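Laundry notes: shrinkage in knitted cotton

Members who run the kit cupboards at the Vidumau and Urnis branches have asked why club shirts that fitted in April are now short in the body. Most of the complaint comes down to relaxation shrinkage. Knitted cotton is stretched lengthways on the machine and again during finishing, and it is dried and cut while still under tension. The first few washes release that tension. Loops become rounder, the cloth gets shorter, and it often gains a little in width. A shirt can lose 2 cm in the body without any fault in the washing.

Heat makes the change quicker and tumbling makes it larger. A shirt dried flat will usually stop moving after several washes. A shirt tumbled to bone dry will go on losing length for longer, as the constant agitation lets the loops settle closer together.

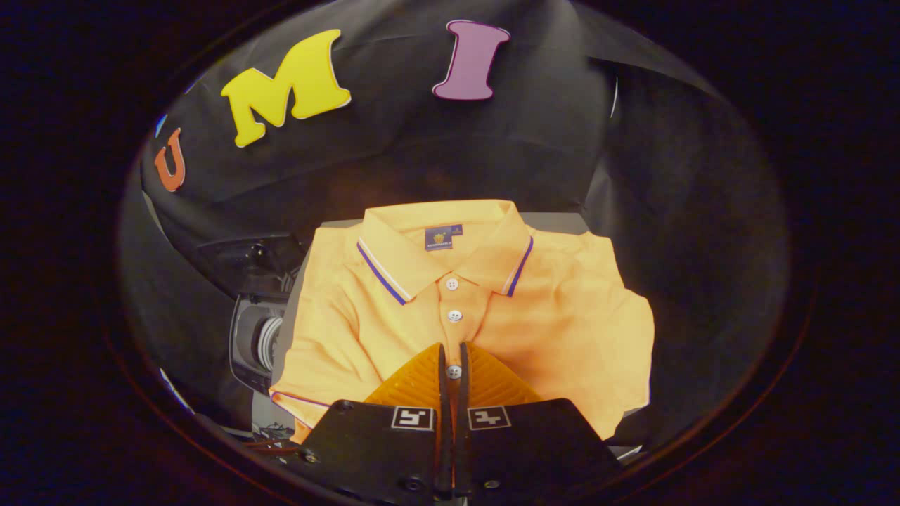

Measurement should be done on a dry garment that has been left to rest overnight at room temperature. Lay it face up on a hard surface, smooth it with the palm and do not pull it. Body length is taken from the highest point of the shoulder to the hem. On a polo shirt, the placket needs attention too: it is usually stiffened with a fused lining that shrinks at a different rate from the knit, and the result is puckering down the front. A shirt folded flat, like the orange one, puts the placket in plain sight and makes a quick check easy, but it must be opened out fully before any length is taken.

Record the figure on the card before the first wash and again after the second. If the loss is more than 2 cm, put the shirt aside and tell Dorota Ziółkowski, who will take it up with the supplier. Cards are kept in the blue folder.

Comments

Reece Pilkington
Does the resting time matter if the shirts come off a line indoors? Ours are down by 11 on Monday and packed by 15.

Dorota Ziółkowski
Yes. Leave them until Tuesday if you are measuring. For packing only it makes no difference.

kultum_kit
Our puckered ones improved with a steam iron from the wrong side, but it came back after the next wash.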